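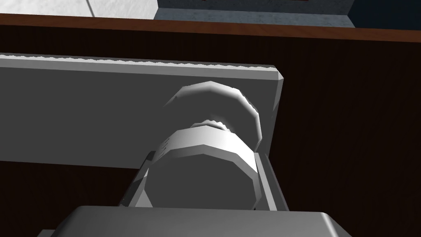

Home | Forums | Local Matters | Transport | Log in

Thread: Ferry terminal or airstrip for Brarnholm?

marshlander51
Did anyone else hear the deputy minister on the radio this morning? She said work on the new ferry terminal will start in January, and I nearly dropped my toast - we have been waiting for this since my daughter was in grade school, and she has kids of her own now! I do hope it's real this time.

Tollgate_Ray
I'd love to share your joy, friend, but I heard the same interview and she said "subject to funding." We got those words last time too. I would much sooner see them fix the Protska road, which all of us use, and leave the terminal for later.

shahla_d
Shahla Dehghan here, from the market side. Ray, I respect you, but I can't agree. When the road floods the ferry is all we have, and last winter my deliveries sat at Ralum for nine days. The petition has 1,961 names on it now, and plenty of those folks live right along your road.

Tollgate_Ray
Fair enough, and I'm sorry about the deliveries. I still think 90 million is an awful lot for one dock.

pia.w
Does anyone know if the airstrip idea is dead? My uncle swears it's going in at Arumugam.

marshlander51
Lucienne Bouvier from the district office told us at the spring meeting that it's still being studied, dear, so I wouldn't pack a bag yet. She's very good about answering letters if your uncle wants to write.

Contact us | Forum rules | Back to top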